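3. The bench and the parts

I wrote most of this section in the workshop with a mug of tea next to me, so please forgive the drift. The short version is that we wanted an arm that could put an old desktop computer back together from a tray of parts, and we wanted to do it in a shared space, on a bench that other people also need. We called the whole build Skonberg. Everything in it had to come off the bench at the end of a session and go back on again without a day of measuring.

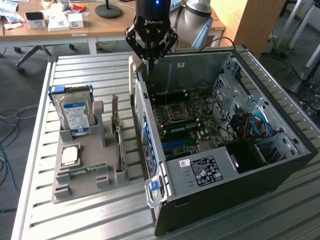
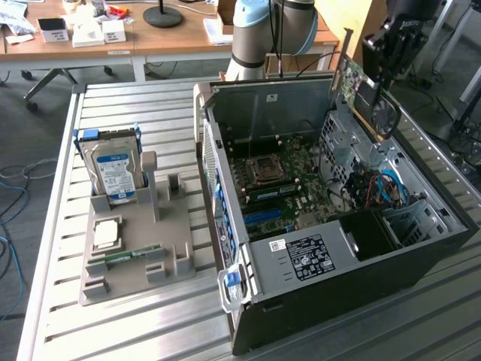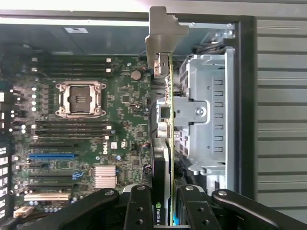

Figure 3. The tower on its side, processor socket empty, with the gripper over the case.

Vy Tôn read an early draft of this section and thought I was making life hard for myself by starting with a whole computer. Why not a single board screwed flat to a plate, with one card and one slot, and get that right a few hundred times before going near a case? A case has walls, Vy wrote, and walls are where arms get hurt. You'll spend your evenings on collision checks and you won't learn a thing about insertion.

I took that seriously, and I still half agree with it. We did lose evenings to collision checks! But the walls are the bit I was curious about. Putting a card into a board out in the open is a fairly friendly job, because the fingers can come in from whichever side they like. With a chassis round the board there are only so many ways in, and the drive cage takes up room I would dearly love to have. So the case stayed, and Vy's flat plate became our warm-up task, which we describe in section 5.

3.1 The tray

The tray was the part I redrew most often. Its only job is to hold each component in a pose the gripper can pick from, so that the arm never has to turn a part over or put it down and grab it again. The hard drive stands upright in its caddy, the memory module lies along a groove, and the processor sits in a square pocket with the heat spreader facing up. My first version had the drive lying flat as well. It looked much neater and it was useless, as the wrist had to twist so far to stand the drive up that we kept running into joint limits.

The pocket for the processor gave us the most grief. Too tight and the part came up crooked, too loose and it could shift when somebody leaned on the bench (which happens a lot in a shared workshop, mostly when I do it). In the end I cut the pocket a touch loose and let the pick routine push the part against one wall before closing. It's a bit of a bodge, but it has survived since July and I've stopped apologising for it.

3.2 Software and logging

The planner is a small thing we wrote ourselves, called Nông. It keeps a list of steps, each with an approach pose, a contact pose and a force limit, and it stops dead if the limit is passed. There is no clever recovery. If a step fails, the arm backs off along the path it came in by and waits for one of us to press a button. The logs are sampled at 1,000 readings per second during contact and thrown away the rest of the time, after I filled a disk in the first fortnight.

For the results in section 6 we kept 284 attempts at seating the graphics card. A further 35 were left out as the case had been knocked between calibration and the attempt, and I couldn't say by how much. I went back and forth over those. Leaving them in would have made the numbers look worse, and leaving them out makes me look like I'm hiding something – so they are listed on their own in the appendix, and you can add them back if you like.

3.3 What we would change

The case is held to the bench by nothing but its own weight and 2 rubber feet, and this is the first thing I would fix. A proper clamp would have saved most of those 35 attempts. I'd also mark the tray position on the bench properly, as we went through a good deal of tape.

The tray drawings were last updated on 2/27/25. Anyone wanting to copy them should check the groove for the memory module against their own parts first, as ours came out slightly long.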